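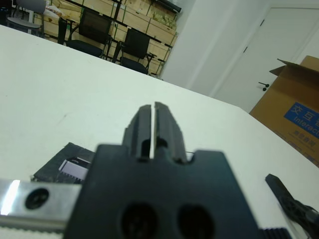

Home Safety Check for Families of Children With Walkers and Standing Frames

Filled in at the Zandham family center, February round, with comments by Niilo Halonen, pediatric physical therapist

Print one copy per child and go through it with whoever does most of the lifting at home. I love doing these visits! You always find something small that makes the day easier, and the kids are usually the best inspectors in the house.

ENTRANCE AND HALLWAY

Door opens fully with the walker in front of it – OK
Threshold strip flat and screwed down – FIX
Comment: The strip at the front door lifts at one corner and the front wheels catch on it every time. Two new screws will do it.

Rugs removed or taped on all sides – OK
Comment: Great work here. The long runner is gone and the difference in walking speed is lovely to see.

Shoes and bags off the floor – PARTLY
Comment: Hooks at child height, please! She wants to hang up her own coat (and told me so twice).

WALKER

Rubber grips tight, no twisting – OK
Brakes hold on the ramp – OK
Wheels free of hair and thread – FIX
Comment: Back left wheel was packed solid. Pull it out with tweezers once a week, it takes a minute.

Height set for current shoes – FIX
Comment: She has grown since the last visit. Raised one notch on both sides, elbows now bend 15 degrees when she stands tall. Please check again if she gets new splints or thicker soles.

STANDING FRAME

All straps present, hook-and-loop still grips – PARTLY
Comment: Chest strap is full of lint. Brush it out first, and if it still slips, call Ryan Mottram at the Avton equipment desk and ask for a replacement.

Knee pads level – OK
Tray locks on both sides – OK
Skin checked after each session – OK
Comment: Mom keeps a little notebook for this and I was so happy to read it. Any red mark that is still there after 15 minutes goes in the book, and you call me.

BATHROOM

Grab bar takes an adult's full weight – OK
Non-slip mat inside the tub – OK
Bath seat legs even – FIX
Comment: One rubber foot missing. No baths in the seat until it is replaced, sponge bath is fine meanwhile.

Water tested by an adult before the child goes in – OK

BEDROOM

Clear floor from bed to door – OK
Night light reaches the floor – OK
Bed rail gap checked – OK
Call bell or monitor within reach – PARTLY
Comment: The bell works but it lives on the shelf. She can reach it with her right hand if you clip it to the rail, we tried it and she rang it 11 times in a row!

RESULT

Four items to fix, three partly done, all others OK. The bath seat foot comes first, then the threshold strip. I will come by again in 12 weeks, and please have her outdoor shoes ready so we can try the ramp together.

N. Halonen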